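Re: [arm-users] left finger stops short on close

Iker Vidal wrote:
> Ours did this in June after the Danley firmware went on. Which
> error are you getting, and does it clear if you re-home? Also
> check the pad hasn't crept up the finger.

Iker — error 1156, grip position not reached. Clears on re-home, then comes back after some 16 cycles. Pads look fine to me, haven't pulled them yet.

Worse bit: on 2 of the runs it threw the fault and the arm kept going anyway. Supposed to hold. Dropped the part on the way over, nothing hurt but I've locked the cell out till I know why. Voradier say the fault output should be latched in the controller, Ayala say it's a wiring thing at our end. Great. Anyone at Sterthorpe seen teh same?

Firmware is the Danley one, same as yours I think. Going to roll back tonight and run it empty at low speed, guard closed. If you've still got your old config file can you send it, mine got overwriten.

Wrist cam view below, fingers open. Will post the log when I'm back at my desk. 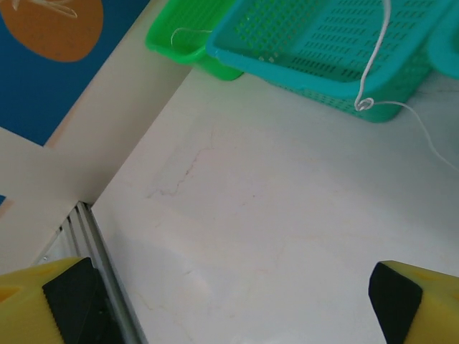 wrist cam, fingers open, baskets at the back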